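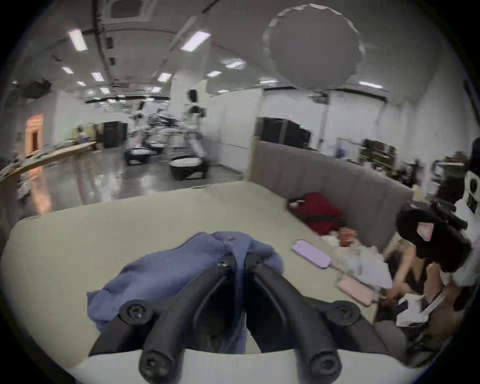

Do you need a special table to fold laundry on? Any flat surface wider than a shirt with its sleeves out will do, and most people already own one.

I say this as someone who spent part of the winter reading about folding surfaces, which is a thing people sell now. Jessie Morrison sent me a link to the Fustine mat, a padded sheet with fold lines printed on it, $76 before shipping. The page promised I'd get through a basket in half the time. Half of what time? It never said. I have never met anybody who times their laundry, and I'd worry about them if I did.

Still, I'm weak, and Jessie had one she wasn't using, so I borrowed it. The fold lines are drawn for a shirt that isn't mine. Mine are wide and short in the body, and when I lined up the shoulders with the marks the hem landed in the middle of nowhere. After 4 loads I was ignoring the lines completely and using it as a very expensive towel.

What I'll grant is that the cloth part did something. A T-shirt on a bare tabletop slides around when you tug at a sleeve. Put fabric under it and it mostly stays where you left it. That's the whole benefit as far as I can tell, and an old bed sheet does it too, provided you clip it down so it doesn't travel with the shirt.
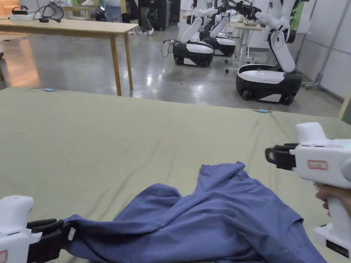
Clips matter more than I expected. I tried tucking the sheet under the table edge first, then tape, and both let go as soon as I pulled at anything. The little spring ones from the office drawer hold fine. Put them on the far side so you aren't catching your cuffs on them.

Then there's the question of method. Rory Gunn swears by the pinch fold, where you grab the shirt at two points, cross your arms and shake, and it supposedly drops into a perfect rectangle. He did it for me at his kitchen table and I'll admit it looked good. Mine came out like a dinner napkin after the dinner. I gave it more than 60 tries over a couple of weeks and I'm back to sleeves in, sides in, fold up from the hem. It's slower. The shirts fit in the drawer.

I'm also not convinced that folding straight away does much for creases. The shirts I leave in a heap overnight look about the same once they've been worn for an hour. Torquil Sutherland disagrees strongly and has told me so, but he irons his pillowcases.

The mat goes back to Jessie next time I see her. The sheet and clips are staying.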